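The Second Column

Xiaoyan Deng had 200 recordings of somebody wiping a whiteboard, and she had made most of them herself. The method was simple enough to explain to her mother. A person held the two grippers and did the job, the software learned from it, and the arms at Duan tried to do the same.

"It gets worse after the pause," said Gus Kasprzak. He had printed the results, as he always did, in two columns. The first was for people who wiped straight through. The second was for people who stopped to think.

"Then we throw out the second column," she said.

"That's your column."

She took the sheet from him and read it again – he was right.
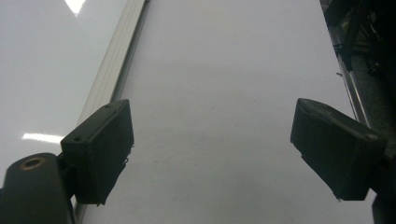
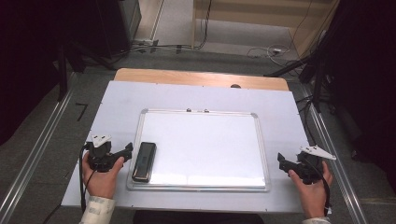

They argued until the heating went off. Gus wanted clean data and a paper by March. Xiaoyan said a person who stopped was still doing the task, and that the method ought to have room for it. He asked what a pause was supposed to teach anyone. She said she would find out.

She put her recordings back in and marked the start and end of every pause by hand, which took her 21 evenings. Chunhua Xiong brought her soup on two of them and didn't ask how it was going.

When the new model ran, the left arm went out over the board and stopped. Gus reached for the switch.

"Leave it," Xiaoyan said.

He kept his hand where it was. The arm stayed still a little longer, then went down for the eraser.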